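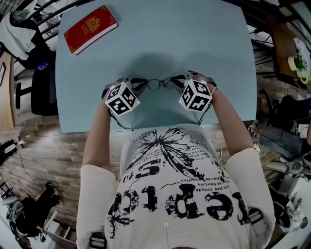
Fig. 1. Eyeglasses held by the temple arms over the table; book at the upper left.

Course handout, Unit 5: Eyewear and Small Items at the Desk
Instructor: Antigoni Tzanetos
Lab section: Periklis Balaskas

5.1 Scope

This unit covers the handling, inspection and storage of eyeglasses at a shared reading table. Books are treated only where they share the surface with eyewear. Contact lenses and safety goggles are covered in Unit 6. Students should have read the Unit 4 handout on table layout before the lab section.

5.2 Terms

Front: the part that holds the lenses, including the bridge.
Temple arm: the side piece running from the hinge to the ear.
Temple tip: the curved end of the temple arm.
Hinge: the joint between front and temple arm. It may be plain or sprung.
Spread: the distance between the two temple tips when the arms are open.

In written lab reports, use "left" and "right" as the wearer would. Reports that use the viewer's left and right will be returned for correction.

5.3 Holding

An open pair is held with one grip on each temple arm. Round lenses, as in Fig. 1, leave no straight lower edge to rest on, so the pair should not be stood on its rims. The two grips should be level. If one rises ahead of the other, the front twists and the load goes into the hinge on the lower side.

Spread should match the resting spread of the pair. A plain hinge stops hard at full opening, and any further pull bends the front at the bridge. A sprung hinge gives a little past that point and then stops. Test for the hinge type with the pair close to the tabletop, using slow movement outward.

Lifting by one arm is acceptable only with the pair folded.

5.4 Folding

Fold the left temple arm first on most pairs. The hinges are often set at slightly different heights so that the right arm lies over the left. If the second arm stands away from the first when closed, reverse the order and compare. Enter the order in the log. Do not press the arms flat.

5.5 Placement on the table

Folded eyeglasses go down with the lenses facing up. Open eyeglasses go down upside down, resting on the top of the front and the upper edges of the temple arms. Neither position should place a lens against the surface.

A plain tabletop in one pale color is preferred for this work. Thin black rims show clearly against it, and clear rims can be found by their shadow. Patterned cloths are not used in the lab section. Overhead light throws the shadow of the worker's hands and head onto the middle of the table, and dark screws are easily lost there. Shift the work toward the near edge when checking hinge screws.

Books stay near the far edge or in a corner, closed and flat.
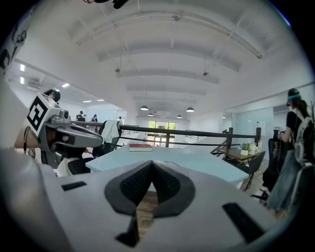
Drinks and plants belong on a side desk, away from the surface where lenses are handled. Seats not in use may stay beside the table, provided they leave the near edge free. Bags go on the floor, clear of chair wheels and of the path behind the person seated.

5.6 Inspection log

Each pair in the teaching set is entered once per session. The columns are:

Item number
Shape of lens (round, oval, rectangular, other)
Hinge type
Folding order
Alignment of temple tips
Remarks

Alignment is read with the pair open and upside down on the table. Both temple arms should touch. If one does not, measure the gap at the tip. A gap of 2 mm or less is entered as "level." Anything larger is entered as a figure in millimeters and the pair goes to the repair tray.

Item 565 has a replaced right temple arm from Zivholm and will read high on that side. Enter the figure anyway.

5.7 Corrections to the May version

Section 5.4 previously gave the right temple arm first. This was an error, reported by Nektarios Moschos. The column "Folding order" was added to the log at the same time. Old log sheets may be used up if the extra column is ruled in by hand.

5.8 Lab assignment

Work in pairs. One student handles the eyewear and the other keeps the log, changing places at the halfway point. Complete 14 entries per pair of students. Hand in the log sheet and one page of remarks on hinge types, with any disagreement between partners noted.

Reading: Gavalas, chapter 2, the section on hinges only. The diagrams in the Fivden booklet use the viewer's left and right and should be relabeled before use.

Log sheets are due to Periklis Balaskas by 4 June 2026.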